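Home Galleries Bench Care Supplies Contact

Bench Cleaning: Gridded Surfaces and Small Tools
Kusuma Workroom, gallery page kept by Ratih Ismail

The September pages cover routine cleaning of light-duty work surfaces. Grit left on a gridded cover scratches the printing and gets carried into whatever is set down next. The cover is swept at the end of each session and wiped once a week. Hand tools only; the shop vacuum lifts the edges.
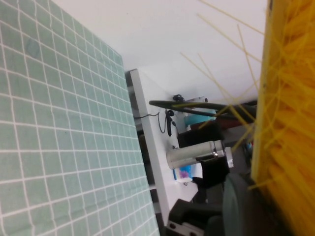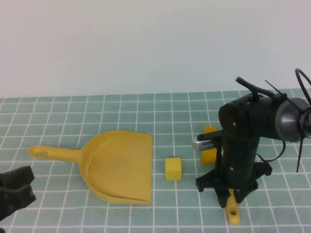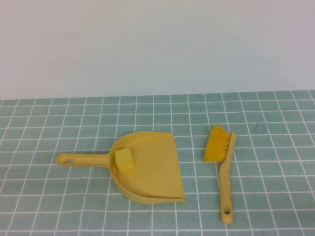
Debris size decides the tool. Coarse crumbs go to the brush, fine dust to a barely damp sponge, and anything sticky to a plastic scraper held flat. The pan matters more than most people expect. A straight front lip, as on the yellow dustpan in the second and third pictures, sits close to a flat surface and leaves a thinner line of dust behind than a curved one. The oval hole near the end of the handle lets it hang on a peg, which keeps the lip from warping under other tools. Replace any pan with a nicked lip. Fikri Chong tested the Zumstead soap at 5 ml in 500 ml of water and found no fading of the white lines after 113 wipes. Stronger mixes left a film. Rinse with plain water and let the cover dry flat before rolling.

Related galleries
Brilach Drawer Inserts, Set 177
Peg Rails and Hooks at Clemamden
Storing Rolled Covers
Brush Bristles Compared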